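Work and Automation, Unit 4
Handout: Robots behind the counter

Read this before the session. It goes with the two chapters on service work in the course reader. The worksheet is at the end.

What this unit covers

Most of what has been written about robots at work is about factories. A car plant is laid out for its machines. The floor is marked, the parts arrive in the same position, and people stay outside a fence while the machine runs. A bakery counter, a canteen or a hotel breakfast room was laid out for people. When a robot arm goes into a place like that, it has to use what is already there: the same trays, the same tongs, the same narrow space between the shelf and the register.

The case for this unit is the bakery café chain Rerkus and its shop in Fesville. The arm and its software were supplied by Flernstead. The shop has kept its staff and its opening hours. What changed is who does which part of the job, and in what order.

Terms you need

Task. One piece of work with a start and an end, such as moving a roll from a tray to a bag.

Job. The bundle of tasks one person is paid for. A job can lose tasks and still be a job. It can also gain tasks without anyone writing them down.

Residual task. A task left over for people after a machine takes the tasks next to it. Cleaning up crumbs around a machine is a residual task. So is explaining to a customer why the line has stopped.

Exception. Any case the machine is not set up to handle. Exceptions go to a person. In most workplaces the person who gets them is whoever stands closest.

Pacing. Who or what decides how fast the work goes. On an assembly line the belt does it. At a counter it used to be the line of customers and the person serving them.

The job before the change

A counter worker at the Fesville shop had a shift made up of these tasks: bring trays out from the oven room, set them on the counter, take orders, pick and bag the goods, take payment, make coffee, wipe down, and count what was left at closing. Picking and bagging was the part that filled the morning. Workers described it as easy to learn and hard on the wrist. Filled pastries have to be held loosely and sugared ones shed on everything. New hires were usually started on picking, and they learned the names and prices of the goods that way.

Keep that last point in mind. It comes back in the section on training.

The job after the change

The arm now does a share of the picking. It serves orders that were placed ahead, mostly boxes for offices. Walk-in customers are still served by a person. The arm is used in the early part of the morning and is parked for the rest of the day.

The worker assigned to it does the following:

Sets the trays out where the arm can reach them.
Checks the order screen against what is on the trays.
Watches the first few picks of each order.
Closes and labels the boxes.
Takes over when a pick fails or when two pieces are stuck together.
Cleans the tongs and the gripper at set times and signs the sheet.

Compare the two lists. Picking has become a smaller part of the shift. Checking, cleaning and recording have grown. The old job had one kind of attention, which was to look at the customer and then at the tray. The new one asks the worker to look at a screen, at the arm and at the tray, and to do it while other customers are waiting.

The 4-week trial

Rerkus ran a trial before it settled on the current setup. During the trial the shop kept a log of every time a person had to step in. The shop called these "assists." A typical order in the log was a box of 30 pieces. The manager wanted to see a whole morning pass without an assist, and the log doesn't show one.

Reasons given in the log, in the order they come up most often: pieces touching each other, a piece lying over the edge of the tray, a tray set down at the wrong angle, sugar or glaze on the tongs, a new product that wasn't in the system. Note that several of these depend on how the tray was loaded. The workers who load trays in the oven room are not the ones who deal with the assist. Before the trial this made no difference to anyone, as a person at the counter would simply pull two rolls apart and carry on.

After the trial the oven room was asked to load trays with more space between the pieces. That meant more trays for the same amount of bread, and more carrying. The carrying didn't appear in the trial report. It is a good example of work that moves to another room and drops out of the figures.

Why the tongs stayed

Flernstead offered a soft gripper that would touch the food directly. The shop turned it down and kept the tongs. Staff could wash them in the same sink as everything else, and a worker could pick up the same kind of tool and finish an order by hand. Customers were also used to seeing food handled that way.

There is a cost. A tool made for a human hand gives the machine one more thing to hold correctly. A person feels through the tongs when a crust starts to give. The arm has to be set up for a certain closing force, and a setting that suits a firm roll may be too much for a soft one.
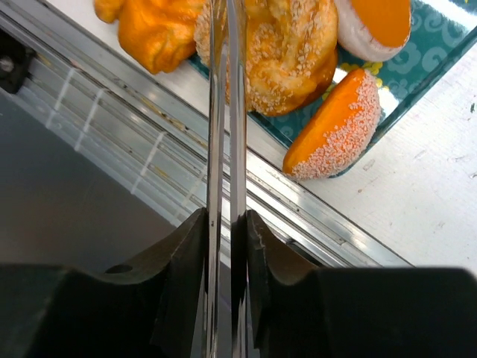
Żak writes in the course forum that this handout makes the worker sound like a helper to the arm, and that in a shop where Żak worked with a similar setup it went the other way. The staff decided which orders went to it and which they would rather pack by hand, and they kept the fragile goods for themselves. It was only when the orders began to be assigned automatically that people started to complain, and the complaint was about the assigning. The arm itself bothered them less than the old bread slicer had.

Put that comment next to the definition of pacing above. The same machine can leave the pace with the staff or take it away from them. In the Fesville shop the order screen decides, but a worker can move an order to the hand list by pressing a button. The log shows that some shifts used the button a lot and others hardly at all. The reasons weren't recorded.

Training and pay

New hires no longer start on picking. They start on closing and labeling boxes. The shop found that they took longer to learn the goods and asked more questions when they were moved to the register. It now puts each new hire on walk-in service for part of the first week.

Workers assigned to the arm get a short course from Flernstead. It covers starting, stopping, cleaning and what to do after a fault. It doesn't lead to a certificate, and the pay grade is the same as before. Management's position is that the job is no harder. Several workers said that it is lighter on the wrist and heavier on the head. Both statements can be true, and a pay scale built on physical effort has no good way to deal with them.

Worksheet

Work in pairs. Bring written notes. The worksheet counts for 100 points.

Take a job you have done yourself. List its tasks. Mark the ones a robot arm could do with the tools already in that workplace. For each one, write down what a person would still have to do before it and after it.

Find one residual task in your list that would fall to somebody in a different room or on a different shift. Describe how that person would find out about it.

Write a log sheet for assists that would also catch extra carrying, extra cleaning and extra walking. Keep it short enough to be filled in during a busy morning.

Write half a page in reply to the forum comment. Say who should decide which orders go to the machine, and what that person would need to know.

Reading for next time: the chapter on scheduling software in the reader. Skip the appendix.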